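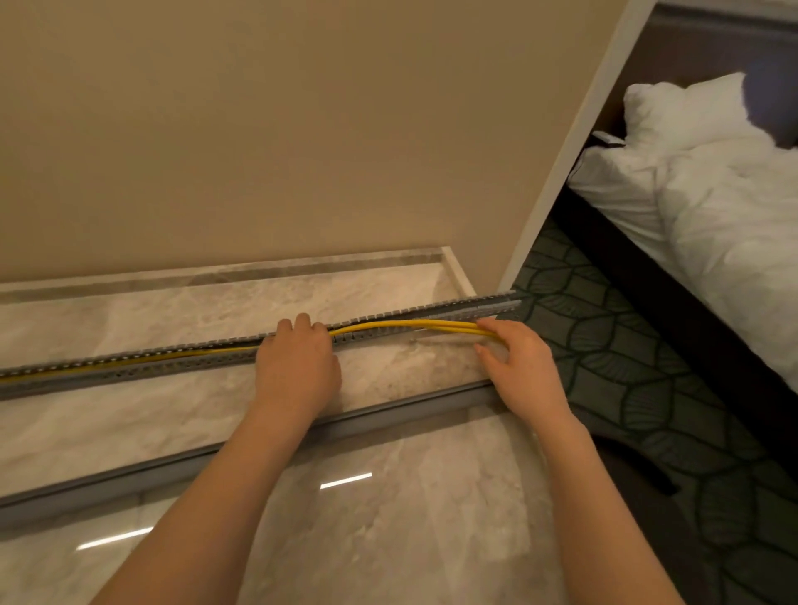 Running the Cables on the Pukatcombe Kit

I've had the Pukatcombe two-axis arm kit from Flollura for a few weeks now, and the wiring stage is my favorite part of the whole build (yes, really!). The manual gives it half a page, so I'm giving it a bit more.

1. Lay the slotted duct on a hard, flat floor with plenty of space at both ends. Leave the cover off for now.

2. Cut the duct to 503 mm. A fine-tooth saw leaves a much nicer edge than snips. Sand off any burrs, or they'll scrape the cable jacket.

3. Put both motor cables in together, side by side. Hold them down with one hand over the slots and guide them along with the other. If they cross, back up and straighten them before going on.

4. Leave 158 mm of slack past the open end. The controller board sits farther back than the drawing suggests, and I came up short the first time.

5. Bring the sensor wires out through the side slots, wherever they're closest to their plugs.

6. Plug everything in and run the slow test at 50 percent speed. Watch the cables at full reach. If they pull tight, feed a little more through.

7. Snap on the cover, starting at the controller end.

The whole job took me 22 minutes on the second try, and the arm moves so smoothly with its cables tucked away!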